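# Gripper drops out partway through a pick and place run, fingers stay open

**mkoval_bench**

I have a two-finger parallel gripper on a six-axis arm, running a kitchen task: pick toy food off a plate, place it on a cutting board. The gripper takes 24 V and RS-485 through one cable along the forearm. The controller is a Romora unit on the older firmware.

The fault is intermittent. The arm finishes its approach, the close command goes out, the fingers don't move, and the driver logs a timeout after 300 ms. The arm then lifts and carries on to the place pose with nothing in the fingers. It has happened 23 times since February. Power cycling clears it.

What I've tried so far:

- Swapped the RS-485 adapter. No change.
- Dropped the grip force. No change.
- Checked the layout against the taught poses. Plate at the near end, board in the middle of the counter. 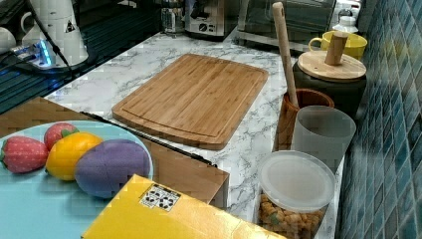 - Ran the gripper on the bench with the arm parked. It did 3,000 open and close cycles without a fault.

Is this the gripper or the controller? I'd like to know before I send anything back to Nullcombe.

---

**Vsevolod Hordiienko**

The bench result is the useful part. A gripper that passes 3,000 cycles with the arm parked and fails with it moving suggests the cable or the wrist connector. Check those before you blame the electronics.

1. Power down and lock out the arm. Unplug the gripper cable at both ends and put a meter on each conductor in turn.
2. Have a second person flex the cable by hand at the wrist and the elbow while you watch the reading. A good conductor holds steady. A cracked one will jump.
3. Look at the strain relief. If the cable is clamped too close to the connector, all the bending at joint 6 goes into the last few centimetres.
4. Reconnect, log the supply voltage at the gripper end and run the arm slowly through the full path. Stop at the pose over the counter where it usually fails and note the joint angles.

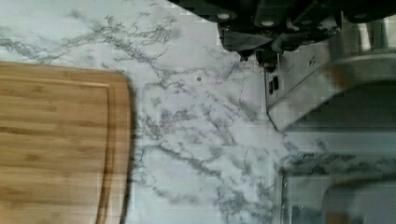 If the voltage sags only at certain wrist angles, replace the cable and leave a longer service loop. If it holds steady through a timeout, look at the data pair and the termination resistor next.

Separately, your program shouldn't carry on after a timeout. Treat a missing reply as a protective stop, and check finger position before the lift. With toy fruit the cost is a missed pick, but the same logic with a heavier part means something dropped mid-travel.

---

**graltum_user2**

Had the same thing on a Graltum arm. Mine was the connector — 2 bent pins. Straightened them and it's been fine. Update the firmware as well, couldn't hurt.

---

**Vsevolod Hordiienko**

I'd hold off on the firmware until the cable has been tested. Change both at once and you won't know which one fixed it. Straightened pins also tend to fail again, so order a spare connector.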